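The Wallpaper Comes First

Macarena Vidal has strong views on rooms you could never stand up in.
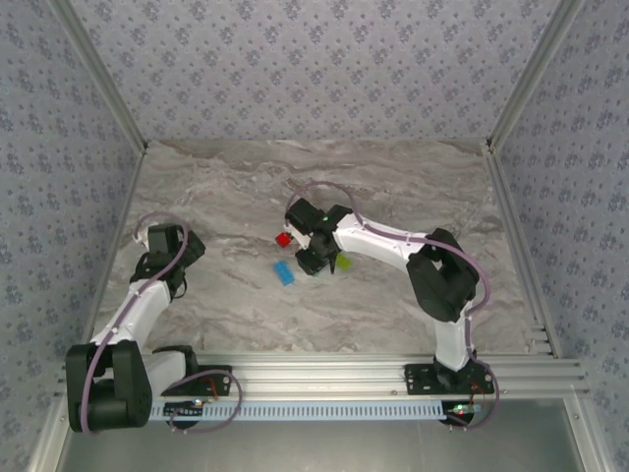
Harish Shetty thinks a small set should be left plain, and he has told her so more than once. Gray paint, gray floor, done by lunch. A pattern, he argues, only gives people something to look at when they ought to be looking at the blocks.

Vidal has heard this speech before. "Harish would paint a wedding cake gray," she says. She makes miniature interiors and tabletop sets under the name Grona, working from a long room above a shoe repair shop, and she has opinions on lavender the way other people have opinions on parking.

The marble floor and flowered walls were her choice. "Three walls is plenty," she says. "A fourth wall is for people who don't want to see anything." She wanted a pale lavender-gray with a small floral, darker and a little blue, the sort of paper that hangs in a guest bedroom where the towels match. The floor came later. She had been through 60 samples by then and was no longer speaking to several of them.

Does anyone need marble under three toy-sized blocks? "Nobody needs marble under anything," Vidal says. "Have you seen hotel lobbies?"

Her real subject is scale. Printed flowers that look dainty on a living room wall turn into cabbages once the wall is small, and gray veining can read as a road map. She keeps a folder of failures called Krishnan, after the street where she rented her first workshop, and pulls out a rose print with visible pain. "I lived with that one for 9 days," she says. "Every time I turned on the light it was bigger."

Color got a shorter discussion. Red, blue and a yellow-green that she calls "the pear" – against that paper, she says, they hold their own without shouting. Shetty wanted to swap the pear for orange. There was an email about it in February, which she describes as long, and a reply, which she describes as "no."

She is now cutting paper for a narrow hallway set, with stripes. Shetty has already been in touch about the stripes.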